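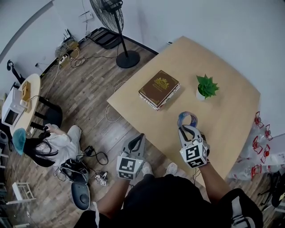 Sernach Hand Grippers, Pair

Left and right hand-held grippers for recording household and bench chores. A person wears no glove and programs nothing. They hold one gripper in each hand and do the job, and the recording is used to train an arm fitted with the same jaws.

Sold as a pair. Arms, software and mounting plates are listed separately.

What's in the set
Left gripper with dark gray jaws
Right gripper with light gray curved jaws
Two white marker cubes, one per gripper
Hard case
Spare jaw pads
Printed setup sheet

Weight, per gripper: 577 grams
Closing action: trigger, spring return
Part number: 1746 (pair)

About the jaws

The two sides are different on purpose. The dark gray jaws point straight ahead and suit flat or straight-sided things such as books, boxes and lids. The light gray jaws are curved and open wider in the middle, so they can go around a ring, a cup or a roll of tape. In the picture at the top of this page the curved pair is open around a small ring-shaped object, with a hardcover book and a potted succulent on the same table.

If you do most of your work left-handed, order the mirrored set. The cubes are not interchangeable between the two sets, as each has its own pattern.

Can a machine do the chore yet?

We get this question more than any other, usually from people who run a small shop or look after a building. The answer depends a lot on the chore. Below is where things stand with the jobs our customers and our own bench have tried, using these grippers for recording and a two-arm Girbridge station to play the job back.

Picking up one known object and putting it in a known place: yes. This is dependable enough to leave running while you do something else in the room.

Clearing a table with mixed items: partly. Books, boxes and cups go well. Thin things lying flat are slow, and a sheet of paper on a smooth top will often beat it.

Moving potted plants: partly. The pot is easy to hold. Leaves that hang over the rim get pinched, and we would not hand it anything you are fond of.

Sorting small parts into trays: yes for parts bigger than a walnut, no for screws and washers. Several shops use it for the first rough sort and have a person finish.

Bags: no. Plastic bags slide, fold and cling to each other, and the arm can't tell one from two. A person separates a stack in seconds.

Cables: no. Plugging in a single connector held in a fixture can be done. Gathering up loose cords from a floor can't.

Folding towels: slow. A towel laid out flat can be folded in half twice. Starting from a heap takes several tries.

Dishes: loading sturdy plates works in a rack with wide slots. We don't recommend it for glasses.

So a machine won't run a kitchen or a workshop for you this year. It can take over one dull step if that step stays the same from one day to the next. Teodora Milošević, who runs our test bench, tells callers to pick the chore they could describe over the phone in one sentence and start there.

How much recording you need

A simple pick and place usually needs a few afternoons. For table clearing, our bench set was over 1,000 recordings before the arm coped with items it hadn't been shown in that exact spot. Change the starting positions often. Recordings that all look alike make an arm that only works when the table is set up the same way again.

Work at your normal pace, or a little slower. Let the jaws close fully before lifting. If you drop something, keep going and pick it up again; those recordings are useful too.

Setting up

1. Clear a table you can reach across without leaning.
2. Check that each cube is seated square at the base of its gripper and that the screw is finger tight.
3. Light the table evenly. Glare across a cube face will spoil tracking.
4. Squeeze each trigger 3 times to set the open and closed positions.
5. Do one short practice run and look at it before you record more.

Care

Wipe jaws with a damp cloth. Keep solvents away from the cubes, as the print will lift. A scratched cube face should be replaced, and singles are available from the spares page. Pads wear at the tip first and pull straight off.

Fits

Girbridge two-arm station, all versions
De Haan single arm, with adapter plate
Wurach bench arm: right gripper jaws only

Older Wurach arms with the round flange are not supported.

Ordering

Pairs ship from stock. The mirrored set is made to order and the next batch is due in September. Returns are accepted on unused sets in the original case. For school and workshop orders of several pairs, write to the sales desk with the arm you plan to use and the chore you have in mind.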